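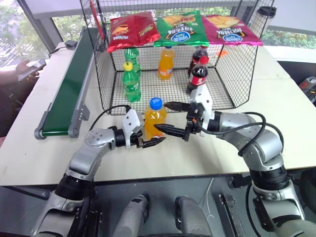
Chips and soft drinks on one of the wire basket displays for the new snack corner at Parry Hall.

Parry Hall opens snack corner ahead of spring program

EDENBY, 2024-01-21. Visitors to Parry Hall will be able to buy chips and cold drinks in the building again, starting with the first evening class of the new term. The hall has been without any kind of food counter since the old kitchen hatch was closed last June for work on the drains.

The new snack corner is on the ground floor, to the left of the main stairs, in the space that used to hold the coat racks. It has a light-colored table, a small refrigerator, a cash drawer and a set of black wire baskets that stand on the tabletop. Bottles go inside the baskets, on the wire floor, and bags of chips are laid across the top.

Umamside Community Rooms, which runs Parry Hall and two smaller buildings in the area, said in a notice to members that the corner was set up at a total cost of $2,559. Most of that went to the refrigerator and to a new electrical outlet. The baskets were bought from Enico, a shop fittings supplier, and the table was already in the building.

The first stock is simple. There are bags of chips in several flavors, along with cola, orange soft drinks and green bottles of soda. Water will be sold from the refrigerator. The notice said that sandwiches and other fresh food are not planned, as the hall does not have a food preparation area that can be used while the kitchen is closed.

All items will cost $2, including tax. The notice said one price for everything would make it easier to give change and would save putting a label on each bag and bottle. Payment is by cash or card. Bills larger than $20 will not be accepted.

The snack corner will be open from half an hour before the start of each evening class until the end of the break. On concert nights it will stay open until the second half begins. It will be closed during private rentals unless the person renting the hall asks for it when booking. There is no extra charge for this, but the request has to be made at least a week ahead.

Drinks with caps may be taken into the main room. Chips may be eaten in the lobby and in the two downstairs classrooms, but they are not allowed in the main room or in the dance studio. The dance studio floor was refinished last year, and shoes and food are both kept off it. Signs with the rules will be put up beside the door of each room.

The wire baskets were picked after a short trial in which the stock was kept in cardboard trays. The trays were cheap, but bottles at the back were hard to see and the cardboard sagged after a few evenings. The baskets are open at the front and have slanted sides, so a bottle can be lifted out without moving the ones next to it. They can also be carried to the storage closet at the end of the night with the stock still inside, which should cut the time needed to close up.

Only part of the stock will be on the table at any one time. The rest is kept in the closet behind the stairs, where shelves have been put up to hold around 200 bottles and the boxes of chips. Deliveries will come in through the side door on the parking lot side. People who use the three parking spaces nearest that door are asked to leave them free on delivery mornings, and the dates will be posted on the board in the lobby.

The old kitchen hatch sold hot drinks as well as snacks, and several people who attend classes have asked if coffee will return. The notice said it will, but not this term. A coffee machine needs a water line, and the nearest one is in the part of the building where the drain work is still going on. Until then, people may bring their own hot drinks in a cup with a lid. The same rules apply as for the cold drinks sold at the corner.

Empty bottles can be left in the blue bin next to the stairs. A second bin for chip bags and other trash is beside the front door. Both will be emptied after each evening session. Umamside Community Rooms asked that bottles be emptied before they go in the bin, after problems last year with sticky floors in the lobby.

Money made at the snack corner will go toward the running costs of the hall. The notice did not give a target for the term. It said that sales would be looked at in the spring, and that flavors or drinks that do not sell would be replaced. A sheet for suggestions will hang on the side of the refrigerator, and requests for sugar-free drinks and smaller bags have already been received by email.

Class times for the new term have not changed. The beginner pottery class is full and has a waiting list. Places are still open in evening drawing, choir, and chair exercise. The printed program is available in the lobby and at the Edenby library.

Parry Hall's office is open on weekday mornings from 9 to noon. Questions about bookings, including requests to have the snack corner open during a private rental, should be made in person or by phone. The office will be closed during the first week of the term while the front desk is moved, and messages left during that week will be answered the week after.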